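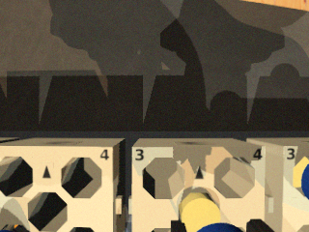

Beige racks with octagonal holes on a dark tabletop. Computer rendering.

Home | Programs | Grants and Reports | Newsletter | Contact

Filed under: Reports to Funders, Drinking Water

Wasemdale Private Well Testing Project
Interim progress report to the Dudek Fund
Submitted by Bernadette Carroll, project manager, Fluviner Watershed Office
June 26, 1999

Summary

The project is on schedule for sampling and behind schedule for follow-up visits. We have tested almost 500 private wells out of the 861 on our list. Of the wells tested, 69 came back above the drinking water standard for nitrate. All of those households have been told by phone and by letter. Spending is under budget overall, with one line over, explained below. We are asking for one change to the work plan.

Background

The grant pays for free testing of private wells in Wasemdale township and for advice to well owners whose water does not meet the standard. The township has no public water supply outside the village. Most of the wells along the creek were dug or drilled before records were kept, and many owners could not tell us how deep theirs was. Each well is tested for nitrate and coliform bacteria. Wells in houses with older plumbing are also tested for lead at the kitchen tap.

Sampling

We started in the lower valley, where the wells are shallow and the fields come close to the houses, and worked uphill. The lower valley and the village outskirts are finished. The ridge road is partly done. The north end has not been started and will be sampled between now and November.

Two ways of collecting samples were tried. In the first, owners picked up a bottle at the township hall, filled it at home and brought it back the same morning. In the second, our field technician, Narayanan Menon, went to the house. The pickup method costs less, but too many bottles came back late, and a bacteria sample that sits overnight has to be thrown out. We stopped using pickup for bacteria after the first round and kept it for nitrate only. Return rates improved once the drop-off hours were moved to early morning, before people left for work.

Spring weather held things up. The creek road was closed twice by high water, and we do not sample a well right after it has been flooded unless the owner asks. Those houses were put at the end of the list and have now been visited.

Refusals have been low. The usual concern is that a bad result will have to be reported when the house is sold. We explain that results go to the owner and that the maps we publish show areas, with no addresses. A few owners on the ridge road have asked to see this in writing, and a one-page statement is now included in the first mailing.

Laboratory

Samples go to Brota under the contract approved last year. Turnaround was slow at first. It has been steady since Orla Corrigan at Brota set a fixed delivery time for our samples, and results now reach us within the period stated in the contract. A batch of nitrate results was reissued after Brota found an error in the units printed on the report form. The measurements were correct. Owners who had received the first version were called and sent a corrected copy.

Duplicate samples were taken at five wells as a check on the lab. Results agreed closely in every pair.

Results so far

The nitrate problem is mainly in the lower valley. The wells above the standard are nearly all shallow, and most are downhill from cropland or from an old septic field. We have not tried to say which source is responsible for any one well. The testing was not designed for that, and we have told owners so when they asked.

Bacteria results are more scattered. Cracked well caps and missing caps account for a good share of them. These are cheap to fix, and several owners replaced the cap and had a clean second test. Where the second test was not clean, we have recommended disinfection and a third test at no charge.

Lead has been found at low levels in the village outskirts. Running the tap before drinking brought it down in the houses where we took a second sample. The results letter for these houses was rewritten after people told us the first one was hard to follow.

Families with infants were called first whenever a nitrate result was high. Bottled water was supplied to those that asked for it, out of the emergency line in the budget.

Follow-up visits

This is the part that is behind. The plan was for every household with a high result to get a home visit within six weeks. Letters and phone calls have gone out on time, but a little over half of the visits have been made. The reason is staff time. Gareth Oakley, who was doing the visits, was out on medical leave for much of the spring and is now back on reduced hours. Narayanan has covered some of the visits, which in turn slowed sampling on the ridge road.

During a visit we look at the cap, the casing and the slope of the ground, and leave the owner with a written list of things to do, cheapest first. Owners ask most often about treatment units. We do not recommend brands, and we warn people that boiling does not remove nitrate. More than one household had been boiling its water for years on the advice of a relative.

Public meeting

A meeting was held at the township hall in April. Turnout was good and the questions ran past closing time. The main request was for help with the cost of new wells, which this grant does not cover. We handed out the county loan application and have since helped several owners fill it out.

Budget

Laboratory fees and printing are under budget. Mileage is over, as a result of the change from pickup to house calls. We expect mileage to stay over through the end of sampling and propose to cover it from the printing line. The bottled water line has enough left for the rest of the year. A full statement was mailed separately by Lorraine Furnival in our business office.

Change requested

We ask permission to move unspent laboratory funds into wages to pay for a part-time person to make follow-up visits through November. The total of the grant would not change. If this is approved by the middle of next month, we expect to clear the backlog before the north end results start coming in.

Next period

Finish the ridge road. Sample the north end. Complete the overdue visits. Retest the wells with high nitrate after harvest. Send the draft area maps to the township board for comment.

Fluviner Watershed Office, Wasemdale | Contact the project manager | Copyright 1999 | Back to top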